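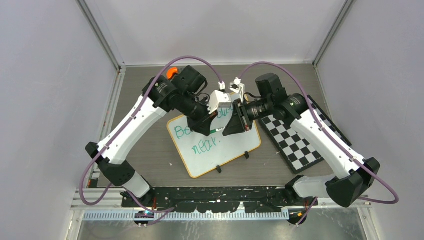 4. Transfer of Records When a Headquarters Is Inactivated

4.1 Units and sources

The records examined in this section come from two installations, Lurgate and Oso. Both hosted battalion and brigade headquarters that were later inactivated, merged into another command, or moved and renamed. We drew up a list of 60 headquarters from the installation station lists. Of these, 43 had left enough paper or electronic material to show what happened to their files in the last months before the colors were cased. The other 17 appear on the station lists and almost nowhere else. We kept them in the list because a missing file is also a result, but they are left out of the comparisons below.

For each of the 43 headquarters we looked for four kinds of document: the inactivation order, the property book closeout, the transfer list for files, and any letter or message in which the gaining command accepted the files. Copies were found in the Hesance index, in the installation history offices, and in a few cases in the files of the gaining command itself. The index holds 1761 entries for the two installations. Many of them point to the same folder under different unit names, so the number of entries should not be read as a number of folders.

4.2 The usual sequence

On paper the sequence is simple. The order names an effective date and a gaining command. The losing headquarters then sorts its files into those that go to long-term storage, those that follow the mission, and those that can be destroyed when their retention period runs out. A transfer list is signed by both sides, and the unit history folder goes separately to the history office.

In practice the steps overlapped, and sometimes ran backward. The most common problem was staffing. The operations and personnel sections were usually the first to lose people, and those two sections held most of the files that had to be sorted. By the time the order reached the lowest level, the clerks who had set up the filing plan had often been reassigned. The people who signed the transfer list had in many cases been with the headquarters for only a few months and worked from the labels on the drawers.

Signed transfer lists survive for 28 of the 43 headquarters. Fifteen have no signed list. For these we could sometimes rebuild the transfer from shipping papers or from later requests for copies, but the result is much less certain and we have coded it that way. Earlier work by Lưu treated any shipping paper as proof that the files had been accepted. We do not follow that practice. A shipping paper shows that boxes left a building. It does not show who opened them or where they were put.

4.3 Files that follow the mission

The hardest cases are headquarters whose work went on after they were inactivated. A signal brigade may be inactivated while its network operations center stays in the same rooms, with the same civilian staff, under a new parent. In such cases there was little reason for anyone to move a cabinet. The files stayed where they were, and the name on the door changed.

This kept the working files in good order, but it caused trouble for anyone looking for them later. Folders begun by one headquarters and continued by another were normally indexed under the second name only. At Oso, a set of exercise reports that had been opened under an inactivated group was listed entirely under the brigade that replaced it. A reader searching for the group would conclude that it had written no reports at all.

Lurgate handled the same problem in a different way. Its records office closed every open folder on the effective date of the order and began a new one, even when the subject was the same and the next document was dated the following morning. Staff at the time complained about the extra work, and one surviving memorandum asks for an exception for maintenance files. The exception was refused. The practice makes it much easier to tell which headquarters was responsible for a given decision, though it splits some long-running subjects into short and awkward pieces.

4.4 Dual-status headquarters

A small group of headquarters held two roles at once, with one commander and one staff serving under two titles. Letterhead is of limited help with these. The same officer might sign under either title in a single afternoon, and the choice seems to have depended on which template was open. When one of the two titles was ended, the order normally covered personnel authorizations and property in detail and gave the files a single sentence, or left them out.

We coded such files by the authority cited in the first paragraph of each document. Where no authority was cited, we coded them as shared. This leaves a larger shared category than we would like, but assigning the documents by letterhead would have produced a clean table with little behind it.

4.5 Limits

The two installations are not typical of all posts. Both had a full-time records office for the whole period, and smaller posts often relied on an additional-duty officer. Classified holdings were outside the study. Electronic mail was seen only where it had been printed and filed, and that practice became rare in the later years — the apparent drop in correspondence at the end of the period is at least partly a change in habits. Work on the mail that remains on the Lurgate servers is planned to start in September.

Figure 1. Two robot arms with their grippers just above a small whiteboard.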